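Morenike Bassey
the little round table, a thread

1/
Okay, several of you asked what I ended up doing with the dead corner next to the window, so I'm going to post the whole saga. Get a drink. It's mostly about one table.

2/
For two years that wall had a bookcase on it that I hated. Too deep, too dark, and it ate the light. It went to my cousin in April and suddenly I had this stretch of pale gray wall and no plan at all.

3/
First idea was a desk. I measured, I taped it out on the floor, I walked into the tape corner with my hip (yes, tape, it still hurt in spirit) and decided I wanted something round.

4/
Found the table secondhand from a seller out in Prutside. Listed at 135, I offered 89, we landed on 130, which tells you everything about my bargaining. The seller also threw in a jar of Kemen wax, so I'm calling it a win.

5/
The color is what got me. I was worried it would look orange next to the gray and it does, a bit! But warm orange, like honey on toast. I love it more every day.

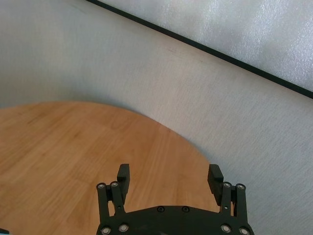 Honey wood, gray wall. I'm so happy with these two together.

6/
Someone asked about the wall. It has a fine texture, kind of woven looking, and I was all set to cover it up until the table arrived. Against smooth wood it makes sense. The faint smudges are staying until I find a cleaner I trust on it.

7/
The thin black trim was here when I moved in, and so was the sparkly white panel over it. I used to think the sparkle was a bit much. Now I kind of want it to catch the light at dinner. People change.

8/
Waxing notes, for the three of you who care: old T-shirt, tiny amount, go with the grain, leave it overnight, buff. I did two coats. My first try was way too heavy and I spent a whole evening rubbing it back off while my tea went cold.

9/
Placement! I tried it out in the middle of the floor for a week and kept bumping it with the vacuum. Pushed up close to the wall is so much better. You lose a seat at the back but I only own two chairs that I'd let guests see anyway.

10/
Now the fun part, which is what goes on it. I've ruled out a tablecloth (why hide the grain) and a big vase (my sister talks with her hands). What I really want is a bit of soft color, so I've been looking at pastels on the wood.

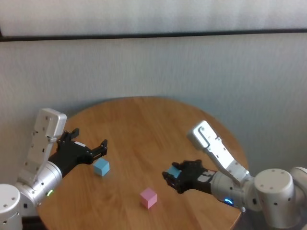
11/
Color verdict
Light blue and pink, both of them, I refuse to choose. The blue picks up the wall and the pink is sweet against the brown. I had a mustard bowl from Flornitz in my cart for weeks and I've finally taken it out.

12/
So the shopping list is now two cushions, one in each color, and maybe small plates if I find some I like under 9 each. If you've seen pastel plates that survive a dishwasher, please send links, I've been burned before.

13/
Still to do: felt pads for the feet, a lamp, and deciding if the second chair gets painted. My vote is pink. My sister's vote is "leave the chair alone, Morenike."

14/
Lamp suggestions go under this post please, plug-in only, I'm not drilling into that wall!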